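カテゴリ:双腕セル/設置・日常点検

4章 作業台まわりの段取り(Skamsideセル用)

3章で制御盤の電源が入るところまで来たら、次は作業台です。個人的には、ここからがいちばん楽しいところ!ドリンクの下ごしらえ用に腕を二本立てたセルなので、台の上にはまな板やらレモンやらが並びます。見た目は台所ですが、やることは普通の産業用セルと変わりません。

4.1 はじめる前に

用意するもの

・六角レンチ一式(ベースのボルト用。ボールポイントのほうは仕上げの締め付けに使わないでください)
・トルクレンチ
・青のマスキングテープ、カッター、長い定規
・巻き尺
・乾いた布(台を拭く用。小物として並べる布とは別にすること)
・配置表の印刷(文書番号3483。古い版が引き出しに残っていることがあるので、表紙の番号を確かめてから)

注意:台の上に手を入れる作業は、両方の腕を停止させ、ペンダントの非常停止を押し込んだ状態で行ってください。片方だけ止めて「もう片方は遠いから大丈夫」とやるのは禁止です。奥の腕は思っているよりずっと手前まで届きます。私も最初の週に肘のあたりをかすめられて、お茶をこぼしました(けがはなし、キーボードは一枚だめになりました)。

4.2 全体を見る

いきなりボルトに手を出したくなる気持ちはよくわかりますが、まず一歩下がって台全体を眺めてください。私は毎回、台の角に立って次の順で見ています。

1. 通路側に立ち、手前の腕の肩から手首まで目で追います。ケーブルが関節に巻き込まれそうな位置にないか、黒いバンドがゆるんでいないかを見ます。

2. 奥の腕も同じように見ます。待機のときはグリッパが真下を向いているのが正しい姿勢です。斜めになっていたら、前の人がジョグの途中で帰った可能性が大。Drenbyの画面から待機位置に戻してあげましょう。

3. 手首から垂れているケーブルを見ます。余長がないと手首をひねったときに突っ張り、ありすぎると台の上の物をなでていきます。垂れた先がまな板やグラスに触れる位置に来ていたら、4.5のケーブルの項を先に済ませてください。

4. ペンダントが二台とも手の届くところにあるか確認します。置き場所は台の脇の白い天板の上です。床に置かない、椅子に置かない、膝に置いたまま立ち上がらない。
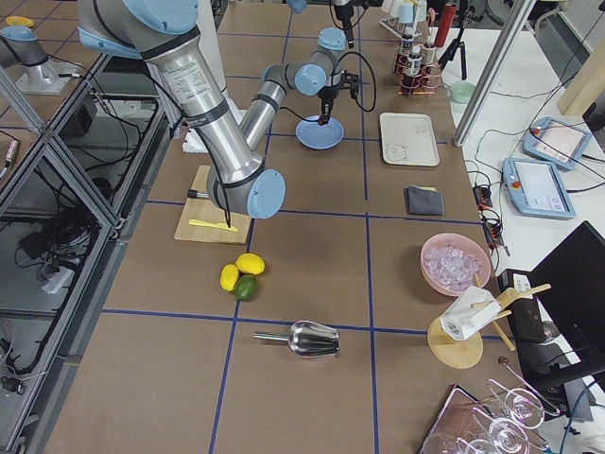
図4-1 台全体の確認。奥の腕はグリッパ下向き

どちらの腕がどちらのペンダントか、慣れても間違えます。私は起動のたびに、片方の非常停止を押して画面の表示を見る、という確認をしています。二台ともやっても大した時間はかかりません。表示が変わらないペンダントがあったら、その日の作業はいったん中止。コネクタの差し直しは制御盤を落としてからです。

メモ:台の脇には電源タップやケーブルが集まりがちです。飲み物を置くのも、氷を足すときに容器を仮置きするのも、その側ではやらないでください。氷の出し入れは反対側の通路から、と決めておくと楽です。

4.3 腕の姿勢と干渉の確認

腕が二本あるセルで時間がかかるのは、やっぱり干渉の確認です。一本ずつなら何でもない動きが、二本になった途端に窮屈になります。焦らず低速でどうぞ。

1. 人が台から離れたことを確認し、非常停止を解除します。声をかけるのを忘れずに(「解除します」で十分)。

2. 速度の上限を最低に落とします。Drenbyでは起動直後に前回の値が残るので、画面を見て自分で下げてください。

3. 奥の腕を待機位置に置いたまま、手前の腕だけをジョグで動かします。前腕を水平に伸ばし、グリッパを下に向けて、台の中央へゆっくり出していきます。

4. 台のまん中あたりで一度止めます。横から見て、手首の関節カバーと奥の腕のあいだに余裕があるかを確認します。余裕が足りないと感じたら、数値がどうであれ戻してください。感覚のほうが正しいことが多いです。

5. 目印になる小さい物を台に一つ置いて、その真上にグリッパを持っていきます。私はベリーを使います。軽いし、つぶしても台を拭けば済むので気が楽なんですよね。
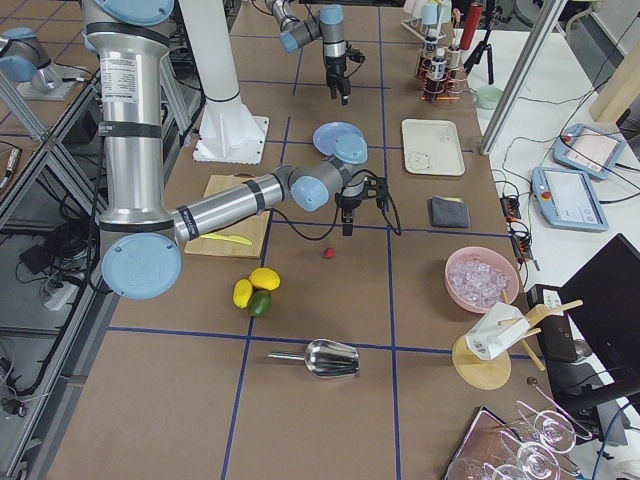

図4-2 水平に伸ばした手前の腕。グリッパの真下に赤いベリー

6. 真上に来たら、しゃがんで台の高さから見ます。上からだけだと、グリッパの傾きはまず見抜けません。次に90度回り込んで、もう一方向からも見ます。

7. 傾いていたら手首の軸だけで直します。肘で直そうとすると位置ごとずれていき、気がつくと昼になっています。

8. 直した姿勢を教示点として保存し、同じ動きをもう一度、低速のまま再生します。問題がなければ奥の腕に移って、手順3から繰り返します。

注意:干渉の確認中に、台の上の小物を直したくなることがあります。グラスが少し転がったとか、布がめくれたとか。必ず非常停止を押してから手を入れてください。「ちょっとだけ」がいちばん危ないです。

エラー117が出たとき

二本の腕の領域が重なった、という意味の停止です。Skamsideのセルで見かける停止の中では断然これが多いので、慌てなくて大丈夫。あとから動かしたほうの腕を、来た道をそのまま逆にたどって戻してください。近道をして戻すと、今度は物に当たります。戻し終わったら画面で解除し、手順3からやり直しです。

続けて何度も出るようなら、領域の設定がずれているのかもしれません。設定を自分で広げて消すのはやめましょう。Zuweira Gbehoさんに停止時の記録を渡してくれれば、一緒に見ます。停止した姿勢のメモがあるとすごく助かります(手描きで全然かまいません)。

4.4 テープの格子を張る、張り直す

青いテープの格子は、物の置き場所を人どうしで話すときの住所みたいなものです。「奥の列の右」と言えば通じるようにしておくと、夕方の引き継ぎが本当に短くなります。

1. 台の上の物を全部どけます。面倒でも全部です。

2. 乾いた布で面を拭き、しわや浮きがないか手のひらでなでて確かめます。

3. ベース側の縁から縦の線を張ります。まん中の一本を最初に張り、左右はそのあと。巻き尺を使うときは0の端が欠けていないか見てください。うちの一本は欠けています(青い柄のやつ)。

4. 横の線を張ります。端から端まで一気に引っ張るとテープが伸びて、しばらくすると縮んではがれてきます。軽く置いて、上から指で押さえるくらいで。

5. 交わるところは重ね張りでかまいません。切って突き合わせにするときれいですが、角から必ずめくれます。

6. 古いテープをはがすときは、端をカッターで起こさないこと。爪でいけます。

張り終わったら、手首カメラの映像で交点を見ます。カメラは少し傾いて付いているので、直角に張ったはずの線がゆがんで映るのが普通です。台の上で直角かどうかは定規で測り、映像のほうは交点が画面のまん中付近に来るか、ラックや皿がテープにかかっていないかを見てください。

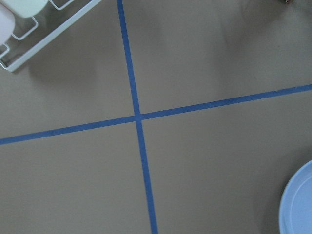
Skamsideセル運用|Hjaltested 双腕自動化チーム

白いワイヤーラックと水色の皿がテープからしっかり離れて、対角のマスに分かれていれば合格です。線がきっちり十字に見えないからといって張り直す必要はありません。私はそれで一度、夜の九時まで張り直し続けたことがあります……。

映像が暗く見えるときもあります。腕や物の影が台に落ちているだけのことが多いので、露出をいじる前に、腕の位置を少し変えてもう一度見てください。それでも暗ければ照明です。明るさの設定は900のまま使っています。変えたら記録簿に書いて、帰る前に戻しておいてくださいね。

交点の見える位置が前回の記録と違うときは、次の順で疑います。

1. 腕が本当に確認用の教示点にいるか(似た名前の点が並んでいるので、選び間違いがけっこうあります)

2. カメラの取り付けねじがゆるんでいないか

3. テープのほうが動いていないか

4. ベースのボルト

四番目まで来ることはめったにありません。ただ、来たときは大ごとなので、次の項を飛ばさずに読んでください。

4.5 ベースとケーブル

ベースは平らな取り付け板を介して作業面に載っています。板の前の縁に沿ってボルト穴が並んでいて、左の縁にはそれより小さい穴が縦に並びます。増し締めのときに小さい穴のほうへレンチを差し込もうとする人が毎回いるのですが、違うのは大きさを見ればわかります。落ち着いて!

1. 制御盤の電源を落とし、札をかけます。

2. 腕を手で支える人を一人決めます。ボルトに触る人と兼任しないこと。

3. ボルトを一本ずつ、対角の順に、2回に分けて締めます。一回目は軽く当たるところまで、二回目に規定値まで。規定値はCundidellの図面に載っているので、記憶で締めないでください。

4. 締めたら頭にペンで線を引きます。次に見る人が、ずれを一目で見つけられます。

5. 板と台のあいだに物が挟まっていないか、懐中電灯を横から当てて見ます。前にレモンの種が出てきたことがあります。

ケーブルのほうは、手首を両方向にいっぱいまで回した状態で長さを決めます。バンドは指が一本通るくらいのゆるさで。きつく締めると見た目はすっきりしますが、被覆がだんだん白くなってきます。輪になった部分は外側に逃がし、グリッパの前を横切らないようにまとめてください。

4.6 小物を並べる

お待ちかねの小物です。置き方は配置表のとおりですが、表を見ながらでも間違えやすいところだけ書いておきます。

1. まな板はベースの脇のマスに横向きで置きます。取っ手の向きを配置表で確認してから、上にナイフなどの道具と半分に切ったレモンを載せます。レモンは切り口が上。

2. 丸のままのレモンとライムは、まな板の外に寄せ集めます。転がるので、互いにもたれさせるように置くと落ち着きます。

3. ベリーは一粒、マスのまん中に離して置きます。ほかの物に近いと、グリッパの指が先にそちらへ触れます。

4. 水色の器はテープの線のすぐ脇に。線は踏ませません。

5. クマの顔のトレイは向きが大事です。ベースを奥に見る側に立つと、クマの顔が左上、TAIJI BEARの文字は逆さまに見えます。読める向きに直したくなりますが、我慢してください。

6. トレイの横にたたんだ布、反対側にボトルのラック。ボトルは寝かせて、白いキャップの向きをそろえます。 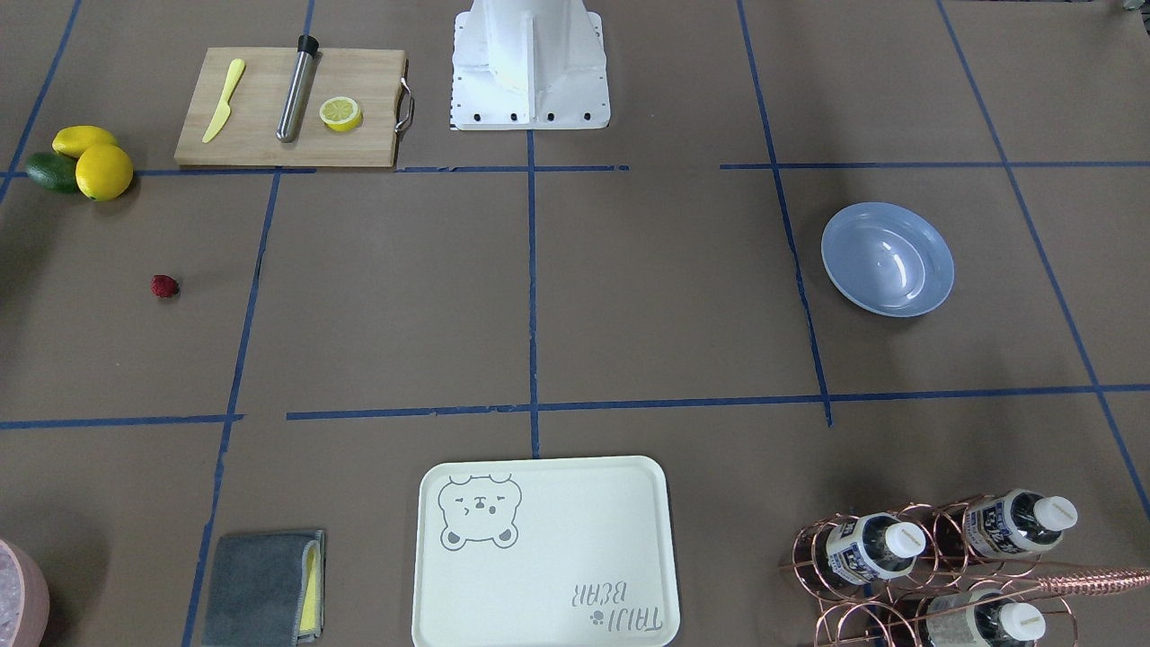

最終更新:5月(4.4と4.6を改訂)

並べ終わったら、ベースの前に広く空いたマスがあるか見てください。中央は腕が出入りする場所なので、仮置きでも物を残さないこと。メモ用紙やペンもです。特にペン。

トレイが台の中央の縦の線をまたぐのは正常です。マスの中にきっちり収めたいという相談を何度かもらいましたが、教示点のほうがまたいだ位置で作ってあるので、そのままでお願いします。

氷を使う日は、並べるのを最後にします。先に出すと、干渉の確認をしているあいだに水になります。器の外側についた水滴は、台に置く前に拭いてください。テープの浮きはだいたい水気が原因です。スクープは氷の中に立てず、配置表のマスに寝かせて置きます。グラスも寝かせたまま、トレイごと動かすのが安全です。

注意:果物は毎朝取り替えます。見た目がきれいでも、前日のレモンは柔らかくなっていて、把持力の確認に使えません。切ったほうは半日もちません。

4.7 終わるとき

1. 両方の腕を待機位置に戻し、グリッパを開きます。

2. 非常停止を二台とも押し込みます。

3. 氷と果物を下げ、台を拭きます。布の小物で拭かないこと(やった人がいます。私です)。

4. テープの浮きや切れを見つけたら、直さなくていいので記録簿にマスの場所を書きます。

5. 変えた教示点があれば、Drenbyに別名で保存します。上書きは翌朝、頭がすっきりしてから。

6. 制御盤を落とし、ペンダントのケーブルを軽く巻いて白い天板に戻します。

記録簿の書き方とグリッパの指の交換は5章にあります。指のゴムが減っている気がする人は、先に5.2を見てください。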